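Home Posts Replies Media Likes

Filed under: Robot learning, Data collection

Gislow @gislow
Started a new set of examples in June. Two arms, one table, one crayon box, and a lot of stretchy and springy toys left lying about. 1/

The box task is the simplest we have. Both arms work on it together. We steer them by hand from a second station and the system records the joint positions and the video. 2/

Target for this task is 585 good runs. A run is good if the person driving would be happy to see the policy copy it. Hesitation is fine. Knocking the box over and pretending it was part of the plan is not. 3/

We change the clutter every 12 runs. Same box, different mess. In the first set the table was too tidy, and the policy fell apart as soon as something orange turned up near the box. 4/

Left gripper beside the box, right gripper on the top edge. The rubber bands and coiled toys are there as distractors – the arms should leave them alone. 5/

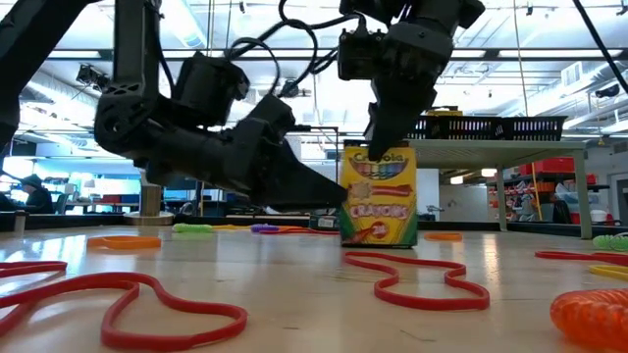
Clerberg replied that we should be throwing out the slow runs as well, as theirs learned to pause in mid-air for no reason and it took weeks to find the cause.

Fair point. We do keep slow ones, but we trim the dead time at the start and end. Pauses in the middle stay in for now. I'll train one version with them and one without and post both. 6/

Labelling: each run gets a line of plain text, written by whoever drove it. We tried picking from a fixed list and people just chose the first entry. 7/

Lost 19 runs yesterday to a clock problem. The video and the arm data had drifted apart and the fault only showed on playback. There is now a check after every run – it takes a few seconds and stops you carrying on if the times don't match. 8/

Storage is on Wisteo for the moment. Uploads are slow in the afternoon so we send everything after 6pm. 9/

Next job is the bands themselves, picking one up and laying it down flat. Soft things are much harder to reset the same way twice, so I expect fewer runs per hour. 10/

Contact | © Gislow | Back to top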